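okay so my cousin Kristine asked me at dinner if she should wait for the robot that folds laundry before she buys a new dresser. I have been thinking about this for three days. Thread, sorry, it got long

Quick background for new people: I used to run the back counter at Matutard, which was a kitchen supply store, and I spent most of my twenties wiping things, boxing things and putting things back where customers had picked them up. So when somebody says "chores" I don't picture a backflip. I picture a shelf at closing time

My honest scorecard for machines at my place right now. Dishwasher: genius, no notes. Washer and dryer: same. Floor vacuum: pretty good until it meets a phone charger, and then I get to do surgery on it with nail scissors

Notice that all of those work by making the world simple first. The dishwasher gets a closed box with racks in it. The vacuum gets a flat floor (and I have to pick up the floor!! I tidy for the machine that tidies)

What I really want is the other stuff. Pick up the thing. Figure out which way up it goes. Put it where it lives. My nephew can do that at 7, when bribed

My friend Aurelio Cuevas works in packing at a warehouse and he has the best take on this I've heard. He says the heavy lifting went to machines ages ago and he was happy to see it go. The part that's still all people is the little mixed bin, where you get one soft thing, one slippery thing and one thing tangled up in its own strap

He calls it the "junk drawer problem" and I've been stealing that phrase ever since. A machine that does one box 2000 times a shift, great. A machine that does your junk drawer once? Different animal

And think about how much your hand does before you even notice. You reach, you're a little off, you feel it bump, you scoot over, you squeeze just hard enough. Two fingers have to do all of that with way less to go on

Bare wood and a gap between the fingers, then a cube with the yellow side up:

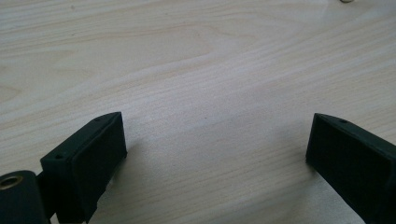
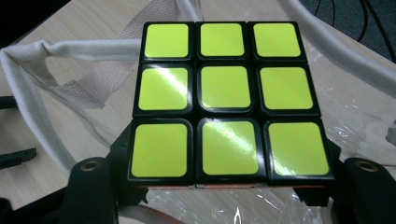 I keep coming back to how much of housework is just grab and let go. Seriously, try counting it the next time you clear a table. I got to 300 one evening before I lost track, and that was only the kitchen plus the pile by the front door

A hard cube is the friendly end of it, too. Flat sides, corners, stays the same shape when you squeeze it. Now do a sock. Now do a fitted sheet, which I can't do either, so maybe I should be nice

Clear plastic wrap is my personal nightmare example. It's shiny, it's see-through, it sticks to itself and it changes shape if you breathe near it. I've watched grown adults lose a fight with it at the counter (me, I'm adults)

Someone's going to reply with that video of the robot making a bed. I've seen it! I liked it! I'd also like to see it in my bedroom with my cat on the bed and a lamp that's in the wrong spot, at normal speed, with no cuts

That's my whole test for these clips by the way. Is it playing at normal speed, is it a room the machine has seen before, and what happens when it drops something. If a video shows me the drop and then the second try, I trust it about ten times more

Cherry Mae Calimlim replied to my last thread saying I was too gloomy, and fair enough. She does the books for a bakery and pointed out that their dough divider replaced the job everyone hated, and all it had to be was okay at one thing. Good point and I've moved a little on it

So, shop floor: I'd say yes already, for the boring repeat jobs, if you're willing to arrange the room for it. Trays in the same place, parts facing the same way, somebody close by to clear a jam

Home: some of it, kind of, if you're patient and you enjoy fixing things. I wouldn't hand it my good glasses. I might hand it the toys on the rug

What would change my mind fast is clearing a table it's never met. Mail, keys, half a sandwich, a kid's puzzle, a charger cord looped around all of it. Keep the sandwich upright and don't throw away the mail. I'd pay real money for that one

How much real money, since two of you already asked in my DMs: 300 a year, tops, and it has to be quiet. My mom says she'd pay double if it did the baseboards. My mom has never once mentioned baseboards to me without looking right at me

Also, and this is a side gripe, why does every home robot drawing have it carrying a tray of drinks? Who is carrying trays of drinks at their house? Draw it looking for the other shoe. Draw it scraping a label off a jar

Oh and a reader named Szabolcs Kovács asked what I'd pick if I could hand over just one chore forever. I went back and forth all morning. Putting away groceries was close, but I like deciding where the snacks go

It's matching food container lids. Final answer. I have a cabinet full of lids and I believe four of them fit something

Anyway I told Kristine to buy the dresser. She got a tall one with deep drawers and now she wants me to come over and help put it together, so if anyone has a machine for that, I'm free to be replaced Saturday-ish, or whenever, she's flexible

Tell me your one chore below, I'm collecting them. "All of them" is banned, I've had that one already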